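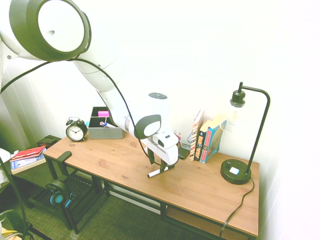
The desk in the back room at Ririk, with the alarm clock in its usual territory. 2022-02-28

Azra Grgić has strong feelings about pen cups, and they are not warm ones.

"A cup is a hole," she says. "You put a pen in, then scissors, then a battery, and by December you're buying another cup."

Grgić spends her working days at Ririk getting other people's desks into shape, and keeps one of her own for trying things out. It has a honey-brown wooden top with plenty of knots, a black metal frame and a gray organizer with compartments. The organizer replaced 2 of the cups. She would like the other cups in the building to take note.

And the alarm clock? It is black, with twin bells, and it looks like something that goes off in a cartoon. Surely she owns a phone.

"I own a phone. That's why I have the clock. I look at the phone to see the time and twenty minutes later I know everything about somebody's kitchen remodel."

Her method, if she'd let me call it one, is to clear a desk completely and let things back on as they get used. A client at Karagiannis once made her count what came out of the drawers. The total was 2,492, most of it paper clips.

"He wanted to keep 1,000 of them. I asked what for. He said, 'Paper.'"
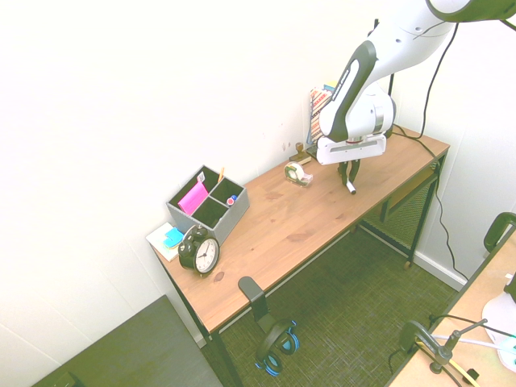 She is softer on sticky notes, which she buys in whatever color is left at the store. Tape stays out too, and so does the rubber stamp, though she admits she hasn't stamped much lately. Headphones get a hook on the front edge of the desk, a rule she enforced for four months at Clodivex before anyone stopped complaining.

"They'd put them on the keyboard and then tell me there was no room to type."

I ask whether her desk at home looks like this one. She takes a while over that.

"I have a dining table," she says. "Next question."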